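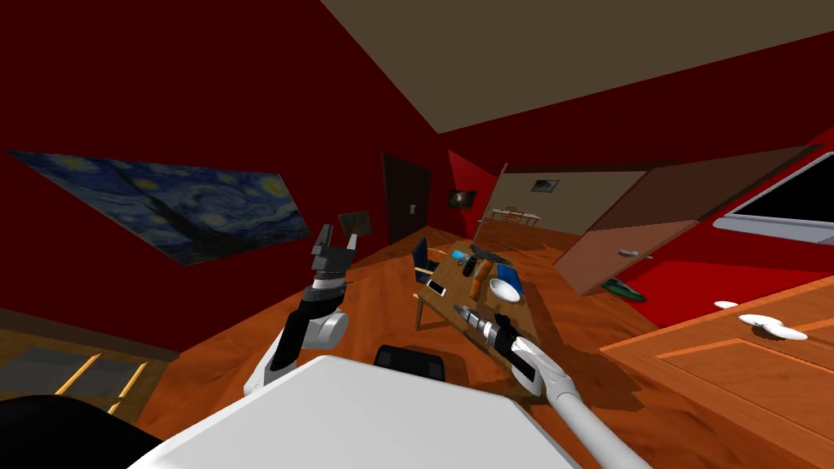 Progress report, 7/14/19
Cluramness - oral history and songbook project

Hello again from Stinar! The February report ended with me waiting on a quote from the printer and a tape deck that wouldn't rewind, so I'll pick up there.

The tape deck got fixed. The repair shop in Ponce kept it longer than they said they would, which pushed the transcribing back by most of a month, but it runs fine now and I've been going through the old cassettes in the order they came out of the boxes. I had planned to do them by date and gave that up on the first afternoon. Half the labels say things like "Sunday, good one" and that's all you get.

As of this week we have 249 songs and song fragments written down. Some are whole, with every verse and a tune I could pick out at the piano. Others are two lines somebody's grandmother hummed while she was shelling peas (you can hear the peas). I'm keeping the fragments. I know the original proposal said complete songs only, and I'd like your okay to change that, because a good many of the fragments turn out to fit together. Three of the mill songs from the Wolberg side of the river share a chorus with one from Stinar, and I'd never have caught it if I'd been tossing the short ones. 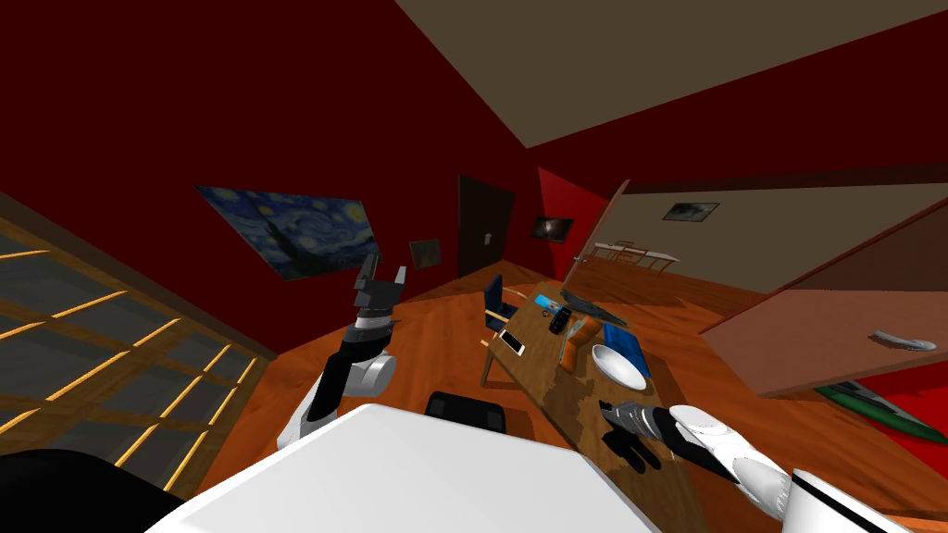
The sing-throughs have been the best part of the spring. We meet in the evening and I hand out the words to five or six songs, and people who grew up with them correct me. They correct me a lot! There is a long-running disagreement over whether the ferry song goes up or down at the end of the third line, and both camps have brought in relatives. I've decided to print it both ways. The last meeting drew 30 people, which filled every chair we had, and a few of them stayed afterward to record verses I didn't have on any tape.

I also went up to Wolberg twice to look at the church scrapbooks. They wouldn't let them leave the building, fair enough, so I copied by hand and my wrist complained for days. What I got was mostly programs from picnics and harvest suppers, with song titles listed but no words. Still useful - now I know what to ask people for.

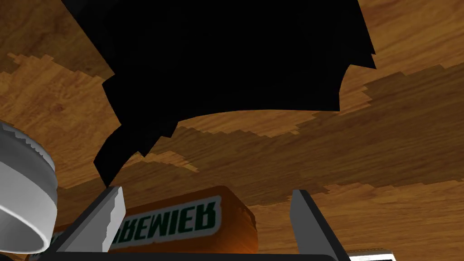 BUDGET AND SPENDING

Spent so far: $2433. The biggest piece of that is the deposit to the printer, then the tape deck repair, blank recording media, and gas for the Wolberg and Ponce trips. Receipts are in the envelope, except for one gas receipt that went through the wash. I've left that one off the total and will eat the cost myself.

The printer's quote came in a little higher than I'd hoped. We can do 600 copies with a stapled spine inside the current grant, or fewer with a spiral binding. I'd like the spiral, to be honest with you, since a songbook that won't lie flat on a piano is a nuisance and everyone at the sing-throughs said the same. If you have a preference, please tell me before I send the final page count.

STILL TO DO

Finish the last box of cassettes. Get permission slips back from the families who haven't returned them (I've mailed a second round with stamps on the return envelopes this time). Write the short notes that go with each song - where it was sung, who it came down through, any odd words explained. Proofread the music, which is slow going, and I've asked the choir director in Ponce for a second pair of eyes.

One thing I'm behind on is the index. I started it by first line, then people told me they look for songs by what they call them at home, and those are hardly ever the same. So it will need two indexes, and the second isn't begun. I'd rather ask now for a few extra weeks on the final pages than send you something half done.

Thank you for the patience over the spring delay. The next report will have sample pages with it.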